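## Pizza dough for a weeknight birthday dinner

Makes 3 thin 12-inch crusts. Mix on Thursday evening for a Friday meal.

- 540 g bread flour
- 350 g water at 76°F
- 11 g fine salt
- 2 g instant yeast
- 1 tablespoon olive oil

Stir flour, yeast and water until no dry flour shows. Rest 20 minutes. Add salt and oil, then knead 6 minutes by hand. The dough should end up near 73°F. If it runs warmer, shorten the room-temperature rise to 30 minutes; otherwise allow an hour. Divide, ball, oil lightly and refrigerate overnight in covered containers.
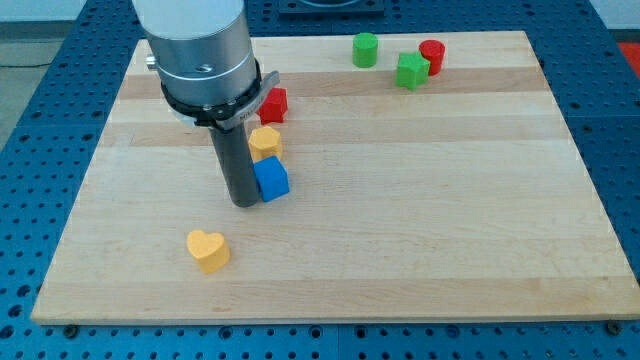
*Large wooden board on a blue perforated table.*

Take the dough out two hours before shaping. Dust the board with semolina, which slides better than flour and burns less. Press from the center outward and leave a half-inch rim. Avoid a rolling pin.

Heat the stone at 500°F for 45 minutes. Cheese goes on first if the sauce is to form a face or letters; use a thick sauce, reduced until a spoon leaves a track. Bake 8 to 10 minutes.

Unused balls keep three days in the refrigerator. For freezing, wrap each one after the overnight rest and thaw it in the refrigerator for a full day.

Dough ratios: Halima Tijani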